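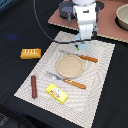 Knife above the plate, fork below it, everything on a slant. The mat is off-white on a black cloth.

Placemats and Place Settings: Frequently Asked Questions
Table notes from Kestilel, the shop at the top of the Drarkent stairs

We sell placemats, plates, and the cloths that go under them. People write in with questions, mostly in November, when relatives have been invited and can no longer be uninvited. Imke Kettler answers the mail. Gisela Lammers reads the answers first and takes out the worst of them.

Does the placemat have to sit square to the table edge?

No. A mat set on the diagonal holds up fine, provided whatever is on it agrees to the same angle. Trouble starts when the mat goes one way and the fork another, and your guests spend the soup course quietly straightening things. Pick a slant and stick with it.

On a narrow table, go square. The corner of a slanted mat will hang over the side and somebody's sleeve will find it.

Where do the knife and fork go?

Fork on the left, knife on the right, blade toward the plate. That is the answer your aunt wants.

The other answer is that you can lay the knife above the plate and the fork below it, more or less parallel, and people will still manage to eat. We like it for lunch and for bread. Ottmar Janssen, who cuts our cloths, considers it a sign of collapse and has asked that his view be recorded here.

Can the knife overlap the plate?

A little, at the rim. It keeps the knife from sliding if the mat is slippery. If you need to lift the knife off to see what's for dinner, you have overdone it.

Do I need a tablecloth under a placemat?

You need one if your table embarrasses you. Otherwise it's a matter of taste. A black cloth makes a pale mat look much more expensive than it was, a fact we have relied on for years. It also shows flour, crumbs, lint, and every hair of every animal you have ever met. Keep a clothes brush in the drawer.

My mat has a wavy pattern. Will it clash with a patterned plate?

Probably. Gray waves on cream are quiet enough for almost any plain plate, and tan or beige is about the safest thing you can put on them. A floral rim on top of the waves is a lot to look at before coffee. If the floral plates were a wedding present, use them when the giver visits and be brave about it.

How do I clean a textured mat?

Shake it outdoors. Then wipe along the ribs with a damp cloth, never across them, or you will pack the crumbs in for good. For the Lirness mats, dish soap and cool water are fine. Dry them flat. A mat dried over a chair back remembers the chair.

Please do not iron it. Volker Voß ironed his and now owns a very small hammock.

Where should hot pans go?

On a board, at the back, away from the mats. A saucepan set straight down on a woven mat will leave a ring, and the ring will outlast the pan. Any flat board you trust with heat will do. Turn the handle so you can reach it without leaning across anyone's plate, and keep it clear of the table edge if there are children in the house.

How many mats should I buy?

If you seat 4, buy 6. One will be ruined by beet juice and one will vanish in a move. The pattern you want will have been dropped by then. The Diekmann oval is our usual example: we still get letters.

Can I put bread straight on the plate, or does it need a basket?

Straight on the plate is fine. A round plate with a raised rim catches most of the crumbs, and a loaf in the middle of the table setting looks generous even when it's all you made. Baskets are for restaurants and for people who own a basket.
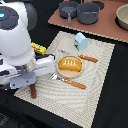 Are pretend loaves allowed on a practice table?

Encouraged. A golden-yellow toy loaf on a pale round plate does very well for trying out a layout, and it doesn't go stale while you argue about napkins. Gemechu Shiferaw teaches his kids to set the table this way and reports that the standard of place setting has risen, along with the number of complaints about the menu. Swap in real bread before the guests sit down.

Can I return a mat I have used?

We can take back unused mats with the paper band on. A mat with gravy on it is yours.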